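Baltberg, Mar 31, 2018 – Fendex bringt sein Handgreifer-Set Nurkum in den Verkauf. Zwei Greifer, je einer pro Hand, dazu Halter und Wechselfinger. Preis 1789 Euro netto, Lieferung ab sofort. 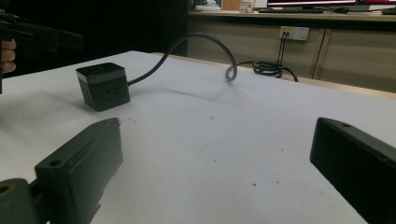
Gedacht für Labore und kleine Betriebe, die Greifabläufe erst von Hand vormachen und dann auf den Roboterarm übertragen wollen. Einarbeitung laut Hersteller etwa 31 Minuten. Software liegt bei, Updates bis September kostenlos.
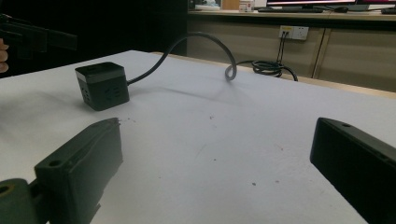

Finger lassen sich einzeln nachbestellen, auch in kleinen Stückzahlen. Das große Paket mit Koffer und zweitem Fingersatz kostet 3704 Euro – Schulungstermin inklusive. Vertrieb in Deutschland und Österrreich über Papadopoulos, Testgeräte auf Anfrage, solange der Vorrat reicht.
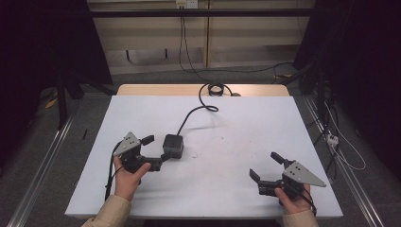 Zwei Handgreifer und ein schwarzer Würfel auf heller Arbeitsplatte.

Presseanfragen bitte schriftlich an Fendex, Baltberg. Abdruck frei, Beleg erbeten.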